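Plitcombe PC Assembly Set, data card

Plitcombe is a set of 62 robot episodes for placing a CPU and memory in a desktop tower. Released 24 Jul 2021.

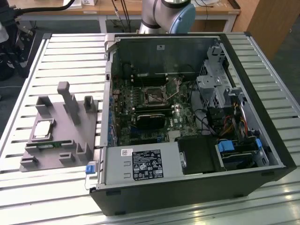
Which views are included?
Each episode has a fixed workspace view and a wrist view.

Episodes were split by starting position of the part. We keep 23 for testing.
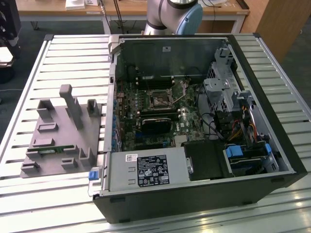

Method
The Venik policy predicts the next 36 actions from both views. The baseline, Poirier, uses only the fixed view.
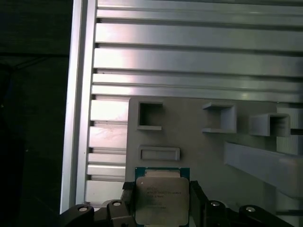 Wrist view, processor between the fingers.

Please report the socket task separately from memory.
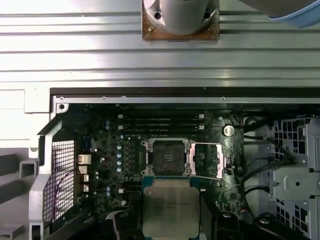 Wrist view, processor over the motherboard.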